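# Is the Tinero two-arm kit any good for putting dishes in a rack?

Posted Monday, September 2, 2019 in Kits & Small Automation

**ifans_bench**

I run a tiny workshop space in Ifans and I've been saving up for a two-arm tabletop kit. The Tinero from Drostach keeps coming up and I'm pretty excited about it! The demo job they push is loading a dish rack, and that's close to what I want (we have a lot of light woven serving plates that need standing up in a wire rack, over and over).

What I'd like to know before I spend $2,086:

- Do the stock fingers hold thin woven stuff, or do I need the soft pads?
- Is the wrist camera worth having, or is the fixed one enough?
- Can two arms share one small rack without banging into each other?

I've read the product page maybe ten times and it's all about payload. My plates weigh next to nothing, so payload is the one thing I'm not worried about.

---

**wirerack_fan**

Oh, you're going to have fun with this! We got the kit in July and I've been running plates and racks on it ever since. I'll go in your order, more or less.

Fingers first. The stock ones are dark, stiff and fairly broad, with a crease down the face. Get the wrist camera — I wouldn't run it without one. You get the two tips in view all the time, and with them open you can judge the gap against whatever you're coming up to. 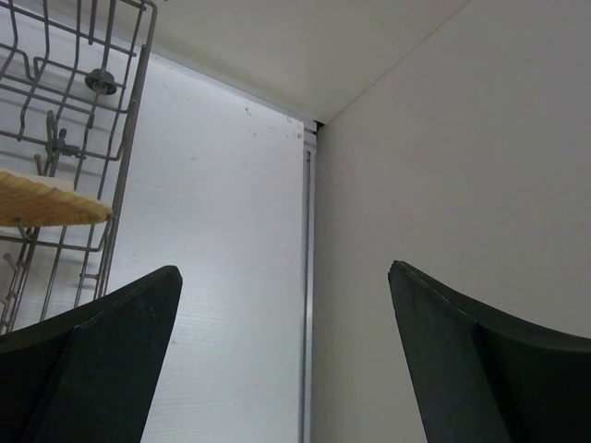
I set my open width at 38 mm for approach and only go wider if a plate is sitting crooked. The soft pads come in the add-on pack and I'd skip them at first. Woven material has plenty of tooth, and the pads made mine too thick to get down between the tines.

As for two arms on one rack: yes, but give them each a side. I keep the rack in the middle, plates waiting on the left, and let the left arm do the picking while the right one works over the back corner of the rack. If you let both of them go for the same slot you'll be hitting the stop button a lot. Purple cables run along both arms, so leave slack at the wrist and check that a loop isn't hanging where a plate has to go.

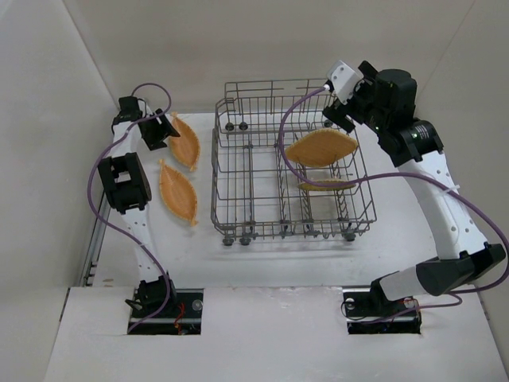

*Photo: wirerack_fan, own setup. Fine to reuse with credit.*

My plates are the pointed leaf kind, and that matters more than I expected. A round plate doesn't care how you turn it. With a leaf shape you want the long way running along the tines, so spend your time on the wrist angle. I recorded 118 runs before I was happy with mine, and I'd do it again because the arms are just so nice to move by hand.

---

**dreko_owner_22**

get the Dreko instead, cheaper and the software is easier. only one arm though

---

**slowgripper**

I've used both, and for a single arm the Dreko is great, but you did ask about two. For plates in a rack I'd go with the Tinero too.

I'd add a bit on camera placement. The fixed camera is good for seeing which slots are taken and where the next plate is lying. Once a plate is up near the wires, it's the wrist view you'll be reading. Woven rims look a lot like each other close up, and a plate standing on edge can be a narrow strip with a whole other piece of wicker above it.

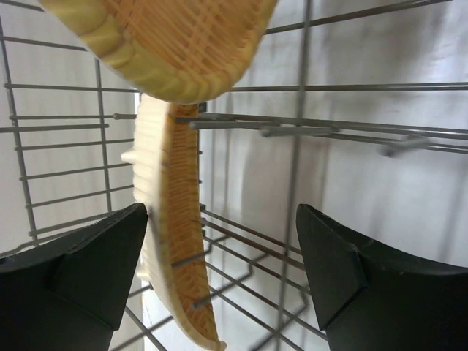

Slow the last part of the move way down. I use 22 percent speed from the moment the plate is over the rack, and full speed everywhere else. Keep your lights soft as well, as thin wires throw shadows on a white wall and my first detector loved those shadows more than the wires.

Also, bolt the rack down or put something grippy under it. If yours has little wheels like ours, it'll roll the first time a finger leans on it. And the kit ships with one spare set of finger screws. Order more, they're tiny and they go straight under the bench.

---

**ifans_bench**

Thank you both, this is so much better than the product page! Ordering the Tinero with the wrist camera and no pads. One more thing if either of you is still reading — does the controller fit under a normal workbench, or does it need its own shelf?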